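托盘收纳常见问题:大桌子怎么摆才不乱

自从我在Grekine的邮件组里发了那篇讲托盘的短文,信箱就没消停过,前后收到36封来信,问的事情五花八门,从托盘买多大,到桌上的螺丝刀该归谁管。我回到后来发现自己总在复制粘贴,干脆整理成一页,以后谁再问我就把链接甩过去(别生气啊,我还是会看信的)。

先交代一下我说的是哪种桌子:几个人共用的大工作台,台面长,从哪边都能伸手过去放东西,于是什么都往上放。家里的书桌和餐桌也能参考,只是你们大概用不着这么多规矩。
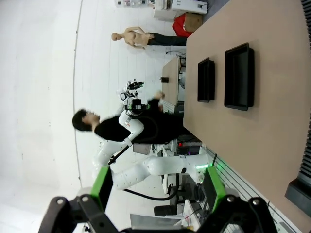
Tane Fairweather

我自己最爱用的搭配,就是浅棕色大台面上放一小一大两个黑托盘,大的那个要深一些,小的搁在离桌边近的地方。下面很多回答都围着这个摆法打转,先记住它,后面好懂。

为什么非要用托盘?东西直接放桌上不行吗?

行啊,我放了好多年呢。问题出在要挪东西的时候。桌上摊着二十来样小零碎,有人要用桌子,你只能一样一样捡,捡完还得一样一样摆回去,摆回去的时候顺序就乱了。托盘嘛,端起来就走。我第一次端着一整盘东西换到另一头,放下,接着干活,那种痛快劲儿到现在还记得!

还有一个好处是边。有一圈边,垫圈、小螺母、笔帽就滚不到地上去。我在地上趴着找过弹簧,找了整个午休,这事我不想再来一遍。

小托盘放什么,大托盘放什么?

我的分法很土:小托盘放“手上这件事”要用的,大托盘放“今天”要用的。小托盘里的东西从大托盘里来,用完了回大托盘去,收工的时候大托盘再清回架子上。

有人跟我说这样多倒一次手,麻烦。你试一个礼拜再说。我原先也嫌麻烦,后来发现真正费时间的是在一大堆里翻,小托盘里一共就那么几样,眼睛扫一下就拿到了。

小托盘一定要靠桌边吗?

我建议靠,手短的人尤其要听我的。大托盘靠里,伸一下手够得着就行。可别把小托盘摆得压着桌沿,更不要探出去半截,走过去的人袖子一带,你就又得趴地上了。我习惯留出一个手掌的宽度,这样手腕也有地方搁。

左撇子怎么办?

镜像过来呀。我们这边有两个左撇子,跟右撇子对坐的时候反倒特别顺,两个人的小托盘挨在同一侧,互相递东西很方便。并排坐就要打架了,手肘老撞到一起,最好隔开一个座位。

买多大的合适?

先量你的架子,再量桌子。这个顺序我是吃了亏才学会的。我第一批托盘在桌上好看得不得了,拿回去一放,架子深340毫米,托盘比架子还长,柜门关不上,就那么敞着用了两个月。

量好架子以后,大托盘按架子的深度往下减一点,留出手指伸进去的空。小托盘的尺寸就随意了,要是能两个并排塞进大托盘里最好,收起来省地方。

深的好还是浅的好?

看装什么。螺丝刀、钳子、卷尺这一类,深一点没关系,往里一躺都看得见。小零件千万别用深的,你会忍不住往里堆,堆到第二层,底下那层就等于丢了。我有个Tarley的深盘,149块买的,当时觉得能装真好,结果清出来一看,底下压着三把一模一样的内六角扳手,每一把都是因为“找不到了”才新买的……

所以我现在的规矩是,东西只许铺一层,放不下就说明这一盘该分了。

为什么都用黑色的?

银色的小零件放在黑底上特别显眼,这是最大的理由。黑色也耐脏,油手印看不太出来(擦还是要擦的)。

缺点也有,黑色的橡胶圈、黑色的扎带掉进黑托盘里,那就是隐身。我会垫一张白纸,或者裁一块浅色的毛毡铺在里面。有读者来信说她买了一套彩色的,红的放电工,蓝的放木工,听着挺好,我自己没试过,怕记不住颜色。

桌面是浅色的,和黑托盘搭在一起有什么讲究?

讲究谈不上,好看是真好看。有一个实际的用处:浅色台面上,托盘外面多出来什么东西一眼就瞧见了。收工的时候我站远一步看一眼,浅色上头除了托盘还有别的东西,那就是没收干净。这招比列清单管用,我教给了Ramasamy那边的工作间,他们星期六开放日人来人往的,也用得上。

那种带一条条棱的长托盘是做什么用的?

喜欢这种托盘的人和讨厌它的人各占一半吧。表面是密密的平行条纹,东西放上去会架起来一点,底下通风,洗过的零件、刷子、量杯搁在上面晾,比放平底盘里干得快。长条形的也适合放一排细长的东西,笔啊镊子啊,顺着沟躺好,不会滚。

不适合放的是特别小的东西,会卡进缝里,抠都抠不出来。灰尘也爱往缝里钻,得用旧牙刷刷。我把它放在桌子最远的那一侧,平时不碰,要晾东西了才用。三样摆在一起的时候,我的次序就是大的、小的、带棱的,全都空着、并排搁好,第二天一早来了心情特别好。

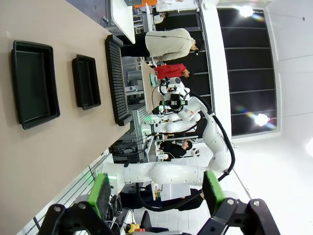
托盘多久清洗一次?

每周一次就够了,赶上用过胶水或者机油,当天就洗。温水加一点洗洁精,海绵软的那面擦,冲干净以后立着晾。钢丝球千万别用,刮花了以后更容易藏灰。胶水干了的话先别急着抠,用热毛巾敷几分钟再揭,多半能整片下来。

胶带和标签留下的印子怎么去?

我用橡皮。真的就是普通橡皮,慢慢搓,搓成小卷儿掉下来。酒精也行,先在背面找个不起眼的角试一下,有的塑料碰了酒精会发白。Emora出的那种可移除标签我用了快一年,撕下来挺干净,就是天热的时候角会翘。

标签贴在哪儿?

贴在短边的外侧,也就是托盘插进架子以后朝着你的那一面。贴在里面的我见过好多,装满东西就盖住了,白贴。字写大一点,别写什么“杂物”“其他”,凡是叫“其他”的盘子最后都会变成垃圾桶,我管这叫黑洞盘,我们那儿从前有四个。

几个人共用一张桌子,托盘算谁的?

我的看法是托盘归活儿,不归人。这件事做到哪儿,盘子就跟到哪儿,换人接手就把盘子端过去,里面夹一张小纸条写清楚还差什么。归人的话,每个人都会攒出一个私房盘,里头全是公家的剪刀。

唯一的例外是杯子。杯子归人,而且请不要放进托盘里!洒过一次你就懂了。

没用完的盘子能不能留在桌上过夜?

能,条件是写上名字和日期,压在盘子里的一角,而且一张桌子最多留一个。我们试过不限数量,七月里那阵子忙,桌上过夜的盘子越摞越多,早上来的人连本子都没地方摊。后来定了规矩,晚上九点以后没写纸条的盘子,最后走的人有权清回架子上,不许抱怨。

空托盘要不要留在桌上?

我留。很多人觉得空的就该收走,桌子才算干净,可是桌上一个空盘都没有的话,进来的人手里的东西就会直接放在台面上,一放就是一片。摆着空盘,人会很自然地往盘里放,连提醒都不用。我还特意观察过,连来送快递的都把签字笔放进了盘子里。

桌子底下和桌子尽头堆的纸箱、包怎么办?

唉,问到痛处了。桌子两头特别招东西,包往那儿一靠,箱子往那儿一塞,过几天谁也不知道是谁的。我的做法是包一律挂起来,没有挂钩就放椅子上;纸箱当天拆、当天压平。舍不得扔的箱子(我懂,有些箱子确实好),留一个最大的,把小的套进去。

在旁边加一张小边桌有用吗?

有用,我特别推荐。不用大,能放下一两样东西就行,专门接“刚进门手里拿着的那个”。大桌子的活不会被打断,进来的人也不用举着东西到处找地方。不过小边桌千万别配托盘,一配托盘它就变成第二张工作台了,我试过,三天就满了。

托盘里要不要放隔板?

看你是不是总放同一批东西。固定的一套工具,隔板很好,少一样马上知道。每天换着用的盘子就别隔了,永远有一样长那么一截放不进去,最后隔板被人拆下来丢在一边,又多出一样要收的东西。想省钱可以拿硬纸板自己裁,插成井字,旧了就换。

要不要做一份总清单?

我做过,做到第1183条的时候放弃了。那份表格还在,现在偶尔翻翻,挺感慨的,里面有一条写着“小的那个,圆的”,我自己都不知道说的是什么。

现在我只给架子画一张图,哪一层是哪个盘,一页纸,用铅笔写,改起来方便。盘子里面具体有几个什么,不记。快用完的东西,谁看见了谁就在图的边上写一笔,去采购的人照着买。

小孩会来的地方,托盘要注意什么?

刀片、针、热熔枪都单独放,放带盖的盒子,盒子放高处。靠桌边的小托盘里只放碰了也没事的东西。还有纽扣电池,用完马上收走,别在盘子里过夜,这条我是非常严格的。

托盘摞起来可以吗?

空的随便摞。装了东西的我不摞,哪怕商家说可以。上面那盘一压,底下那盘就没人愿意打开了,跟堆第二层是同一个毛病。架子不够高的话,在两层中间加一块板,花不了多少钱。

旧的烤盘、饭堂的餐盘能代替吗?

当然能呀,我一开始用的就是饭堂淘汰下来的餐盘,边浅了点,别的没毛病。金属烤盘放工具会哐当响,垫一块布就安静了。只有一点,拿来放过零件的烤盘就别再拿回厨房了,用记号笔在背面画个大叉,省得哪天有人好心给洗了放回去。

坚持不下来怎么办?

先只管一个小托盘。收工前把它清空,别的爱怎么乱怎么乱。等你清它清得顺手了,再加那个大的。我们组里有一位就只做到这一步,一年多了,大托盘至今没启用,可他的螺丝刀再没丢过。

还有别的问题可以写信来,标题里带上“托盘”两个字,我好筛出来。关于抽屉的请先别问,我自己的抽屉还没理呢。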